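# Suron stacking bins, small size

We've been using the small Suron bins in our own packing room for long enough now that we stopped thinking of them as stock and started hiding a few for ourselves! They're made by Vainio and they do one simple job very well: they keep little things apart from other little things.

Each bin has a low front lip, so you can get your fingers in and scoop out a handful of screws, beads or buttons without tipping the whole lot over. The back edge is a bit higher and hooks on to a wall rail if you'd like your bench clear. On a shelf they stack firmly, and you can still reach into the lower ones with another on top (we go four high and they stay put).

The colours are the part we love. Pick one for each kind of part and you'll find yourself reaching for the right bin without reading the label, and children get the hang of it faster than grown-ups do.
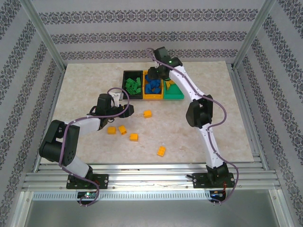
The base is flat, with no feet or ridges, so the bins slide easily into a drawer and wipe clean in seconds. Dust and glitter come straight out with a damp cloth. Paint is harder work, and a bin that has held wood glue will probably always be the glue bin.

A few details for the measuring tape crowd:

- Outside width: 112 mm
- Label slot on the front, card labels included
- Fits the Clitwood wall rail, and the older Bronditz rail with the 2 mm spacer
- Sold singly, any mix of colours
- Order code: 2837

If you already have the medium Suron bins, the small ones sit neatly on top of them, two across. They won't stack on the large size, sadly, as the rim is a different shape. Lids are a separate item and come in clear only. They press on with a good firm click and keep seed beads where they belong, even in the back of a car.

Please don't leave the bins against a radiator or in a hot greenhouse, as the sides can bow. A cool shed is fine all winter.

Page updated Sunday, October 3, 2021, with the new rail fittings.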